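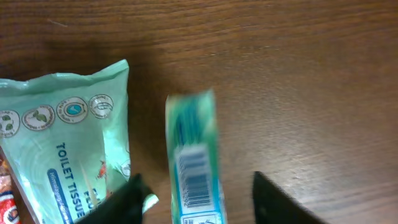 Toilet tissue on the table, still in its green wrapper.

Home About Recipes The House Archive

5 min read

I had every intention of writing about curtains this week. I've been promising you curtains since October, and a few of you have been very patient and very kind in your emails (Carolina Prata, I owe you a proper answer about hems, and you'll get one). But the curtains are still folded on the back of the chair and what I've been doing instead is the hall cupboard, so the hall cupboard is what you're getting.

If you've been reading for a while you'll know that our place in Pedby was built in 1939 and that whoever drew up the plans had firm ideas about bedrooms and none at all about storage. There's one cupboard in the hall. It's deep and narrow, with a shelf so high that I need the step stool, and over the years it has swallowed the ironing board, the good tablecloths, the lightbulbs, the beach towels, a box of cables Pascal won't let me look through, and all the household paper. You'd open the door for a packet of serviettes and a beach towel would land on your head.

So I took everything out and carried it to the dining table, which is my favourite way to start a job like this and Pascal's least favourite, as it means eating tea on our laps. I love that table. It came from his aunt in Ginbridge and it has a lovely warm brown colour, with little knots in it and a grain that catches the light when the blind is up. Things look more sensible when they're sitting on it. A packet of toilet tissue shoved behind the iron is just a nuisance, but put it on a nice piece of wood and you start thinking, well now, where should you live?

I quite like this wrapper, as it happens. It's a pale minty green with a row of little round badges along the top, a couple of them with green leaves, and TOILET TISSUE running down the packet in big navy letters so there can be no confusion. It would look rather smart on an open shelf, I think! Pascal says nobody has ever had an opinion on this before. I told him he should meet my mother, who kept a crocheted cover on hers and would have had plenty to say.

Anyway, the sorting. I made piles by room, which sounds obvious, but I'd always done it by kind before (all paper together, all cloth together) and it never lasted longer than a fortnight. Now the bathroom things go in the bathroom, in the cane basket under the window that used to hold magazines. The kitchen things have gone to the bottom drawer beside the stove. The beach towels are in a bag on a hook in the laundry, where I should have put them years ago. The lightbulbs stayed, and so did the ironing board, and the tablecloths got a shelf to themselves with a bit of tissue paper between each one.

I did buy something, I'll own up to that. I found a wire rack at Juhl, the hardware shop down by the bridge, that hooks over the back of a door and needs no screws. It's 185 centimetres from top to bottom, and I'd measured the door before I left and then left the measurement on the kitchen bench, so there was a nervous drive home. It fits. There's a little gap at the bottom where the broom head goes, and I'm going to pretend I planned that.

The whole thing took 2 afternoons, with a good deal of tea and one long phone call from my friend Bergþóra, who wanted to know whether I was wearing gloves and whether I'd found her casserole dish. (No, and yes. It was behind the cables. Sorry, Bergþóra.)

What's left on the table this evening is the stuff I can't place. There are 3 candles with no holders, a roll of brown paper, the tissue, which only needs walking down the hall, and a key that doesn't fit any lock in the house. I've tried it in everything, including the piano. If anyone who knew this place before us remembers a shed, please write and tell me.

Curtains next time. I've found the good scissors now, they were in with the tablecloths.

15 April 2020

Older posts Newer posts Back to top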